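Home | Stories | Make and Do | Ask Us | Grown-ups

Why do we put things in boxes?
October 8, 2018
By Consolacion Pascual

I have moved house 3 times in my life, and each time I found out that I owned far more than I thought I did. Where does it all come from? You look round your bedroom and think, well, that's a bed, a lamp and a few books. Then somebody hands you a box and you fill it, and you ask for another one, and you fill that too, and you haven't even opened the wardrobe!

So I want to talk about boxes. I know that sounds like the dullest thing in the world, but stay with me, because I think a box is one of the cleverest things people ever came up with.

Let's start with the shape. Most boxes have flat sides and square corners. Try this with things from the kitchen (ask first). Put one orange on top of another orange and let go. Off it rolls! Now do the same with two packets of tea. They sit there quite happily, and you could put a third one on top. Flat sides like to sit on other flat sides, and they fit snugly next to each other as well, with hardly any gaps. If you packed a van full of footballs there would be lots of empty air in between them. Pack it full of boxes and there's barely room for a sock.

People have been keeping things in boxes for a very long time. More than 3000 years ago in Egypt, they were making wooden ones with lids to keep jewellery, clothes and even board games in. Some of them had a little knob on the lid and another on the side, and you tied a string round the two to keep it shut. I love that. I tie my own biscuit tin shut with string, but that's to slow me down.

Now, lids. A lid does more jobs than you might think. It keeps dust out, and it stops small things jumping out when you trip on the stairs. It also gives the box a flat top, so you can stack something on it. There are a few kinds. Some lids lift right off, like on a shoebox. Some are joined on at the back with a hinge, which is good if you are the sort of person who loses lids (me). And some slide along a groove, like the ones on old pencil cases. A deep lid comes a long way down the sides and holds on tightly. A shallow lid only covers the top bit, so it's quick to open, but don't turn it upside down.

My friend Amado Baluyot helped me with my last move, in July, and he taught me his rule for packing: heavy things in small boxes, light things in big ones. I had done it the wrong way round. I'd filled an enormous box with books and then neither of us could get it off the floor. We had to take them all out again – every single one – and share them between smaller boxes. The big one got pillows instead, and I could carry it with my arms stretched round it like a bear.
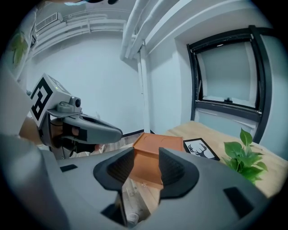
Pictures and plants are awkward, by the way. A picture in a frame is flat, so you'd think it would be easy, but glass doesn't like being leaned on. Wrap it in a towel or a jumper and stand it on its edge. Plants want to be upright and they want some air, so they go last and come out first. Then you can pop them near a window, because leaves need light to make their food.

And please write on your boxes! Put what's inside, and which room it's for. Write it on the side as well as the top, or you won't be able to read it once they're stacked up. I wrote "bits" on four of mine and I still haven't found the tin opener.

If you fancy having a go, find an empty box at home and see how much you can fit in it. Tip it all out, then try again with the biggest things at the bottom and the little ones tucked in the corners. I got 2 more pairs of shoes in the second time.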